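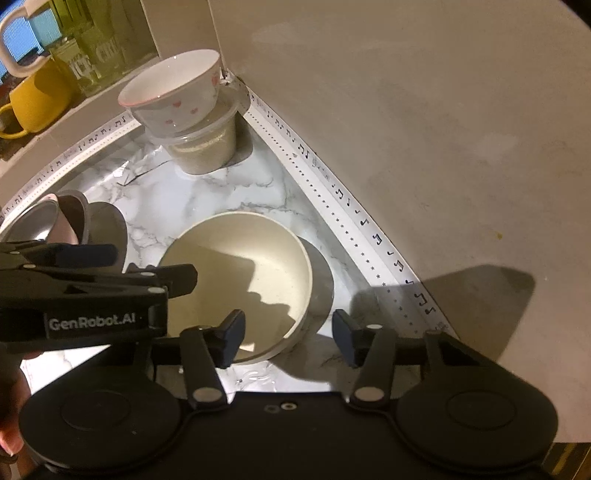 HOME ADVICE | Elections and Public Notices

Handling Ballot Papers and Election Mail at Home

Residents of Tanudari will receive election mail in the weeks before the district council vote. The Household Information Office offers the following advice on keeping these papers in good order.

Set aside one drawer or folder for official mail and use it for nothing else. Campaign leaflets may be kept or recycled as the household sees fit, but they should be stored apart from anything issued by the Elections Registry.

Open each ballot envelope with a letter opener along the top edge. Do not use steam, and do not cut across the printed code. The return envelope is needed again and must not be folded more than once.

Fill in the ballot at a dry, cleared table in black or blue ink. If a ballot is stained or torn, do not tape it. Call the Registry at extension 667 and request a replacement, which normally takes seven days. Damaged papers should be brought to the counter in Roussel when the replacement is collected. 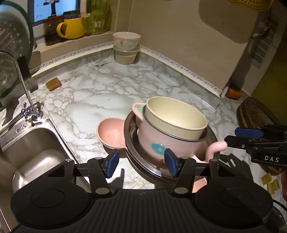
A pink flowered pot set in a steel bowl.

Each voter in the household must sign his or her own return envelope. A helper may read the ballot aloud but may not sign for the voter. Form 47, for voters who need help at home, is available at the Clelter and Haltine branch libraries.

Replacement requests must reach the Registry by 6th October. Registration slips from April remain valid and should be kept until the results are posted.

Page reviewed by Baptiste Baudry, Household Information Office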